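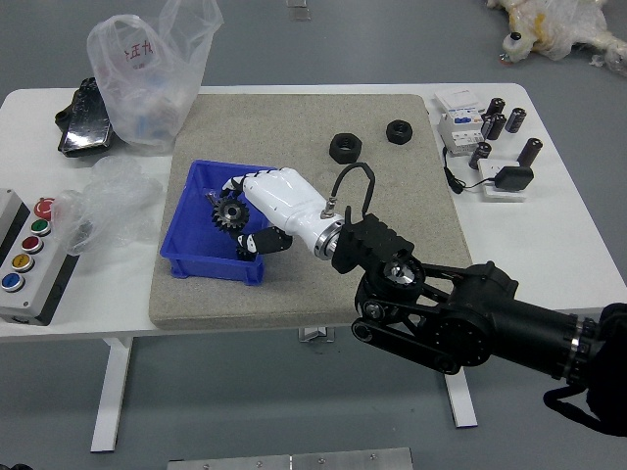
Section 3: Taking the Litance ice cream maker apart for cleaning

You will lose a part. Everyone does, usually the small clip that holds the paddle. Before you loosen anything, put out something with sides to catch the pieces, such as an open-topped blue plastic bin like the one with the gear in it, and set it on a mat on a plain table. Kitchen counters have a gap behind the stove, and the gap is always hungry.

1. Unplug the machine. Switching it off does not count.
2. Lift out the bowl and let it stand for 30 minutes. Eat what is left in it, if you must.
3. Turn the lid ring to the left until it clicks, then pull the paddle straight up.
4. Slide the clip off the paddle shaft. Put it in the bin now.
5. Wash the paddle, lid and bowl by hand in warm water.

CAUTION: Do not put the motor base in the sink. We have met people who did.

NOTE: If the clip has already gone, order part 1606 from Perkis. Order two.

6. Dry everything fully, then reassemble in reverse order. Any part left over at this point was not a spare.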